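I have been meaning to write about the new arms at work since March, and every time I sat down I ended up writing about my tomatoes. So this week, tomatoes can wait.

For anyone new, I've spent a good part of my working life on the small-parts bench at Resteck, sorting and packing modules by hand. A full tray is 49 pieces, and on a decent day I could get through 440 of them before my shoulders started complaining. Now a lot of that reaching and placing is being taught to grippers, and I've been asked to help with the teaching – me, who still prints out her bus timetable!

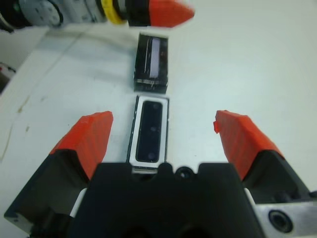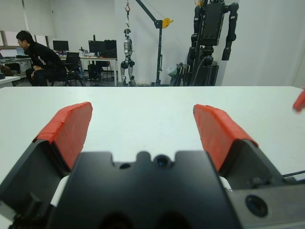 Red-orange fingertips and a white tabletop, that's my view of the working day now.

Remedios Arrieta read a draft of this over lunch and told me I was being far too cheerful. Her feeling is that learning to hand over a job is still losing a job, however nicely it's done, and that the people on the evening shift were told about the change on a Thursday and expected to have opinions by the following morning. She said she'd like to see the new duties written into our contracts before she claps for anything. She also said I should mention the pay grade, so I am mentioning it: we're on the same one as before, and I think that's wrong too.

I can't argue with much of that. What I can say is how it feels from my own chair. I sit down more. I talk more, mostly to the younger people from Wavari who write the software and who had never packed a tray in their lives. They wanted to know how I decide which part to take first, and I had no idea what to tell them, I just take it! We spent most of a morning on that one question, and I went home more tired than after a full shift (a different tired, all behind the eyes).

I do miss the rhythm, though. When the bench was going well there would be the radio and the chatter and your hands would be off doing their own thing, and you'd look up and it was time for coffee. Watching an arm is slower company. You have to pay attention to it the way you do to a toddler near a staircase.

We have a meeting about the contracts next month, and Remedios is bringing a list. I've added two things to it, one about training hours and one about the chairs.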